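Review: Tomar Teleop Kit, simulator edition

Version tested: the June release, with the Tomar hand controller and the bundled kitchen and household rooms. Host machine was a two-year-old desktop with a mid-range graphics card.

What it is

The Tomar kit lets an operator drive a simulated arm by remote control and save each run as a demonstration for later training. The controller is a single grip with a trigger for the fingers and a clutch button under the thumb. Hold the clutch and the arm follows the hand. Release it and the arm stays put while the hand moves back to a comfortable position. Anyone coming from the Ilterier stick will need an afternoon to stop reaching for the mode switch.

Setup

Installation took 20 minutes, most of it download. Calibration is three poses and a trigger pull. The controller lost calibration once, on a Thursday, after the machine went to sleep with the base station plugged in. A restart fixed it.

Control feel

Translation is good. Motion scaling can be set per axis, and the default of 1:1 is too fast for close work. I settled on half speed for approach and a quarter speed for contact. Rotation is less convincing: wrist roll drifts when the clutch is pressed and released quickly, and the drift ends up in the recorded demonstration.

Camera views

The kit offers a fixed room view and a view from the wrist. The wrist view is the one to use near a surface. With the gripper pointed along a large white panel, both open fingers stay visible, and so does the column of raised characters between them. At that angle the characters are stretched enough that several are hard to read with certainty, though their brown sides make the relief easy to judge. For reading, back off and square up first.
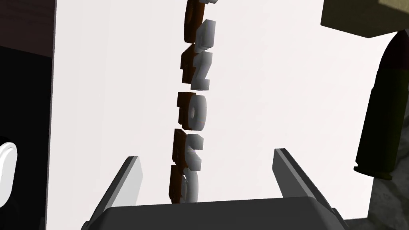

Recording

Start and stop are on the controller. Files are written at 30 frames per second with joint positions, gripper opening and both views. I saved 223 demonstrations over the test period. Bad takes can be flagged from the grip but only deleted from the desktop, one at a time. Export to the Botha format works. Export to the older Urkurville format drops the gripper channel without a warning.

Playback

Replaying a run from its saved start state gave the same result on nearly every attempt. Contact-heavy runs were the exception. The timeline has no trim tool, so idle time at the start of a run stays in.

Verdict

Good hardware, adequate software. The clutch and the per-axis scaling are worth having, and the wrist view is usable all day. Wait for a fix to the roll drift if your tasks involve turning anything. Current Ilterier owners who work mostly in translation have little reason to switch.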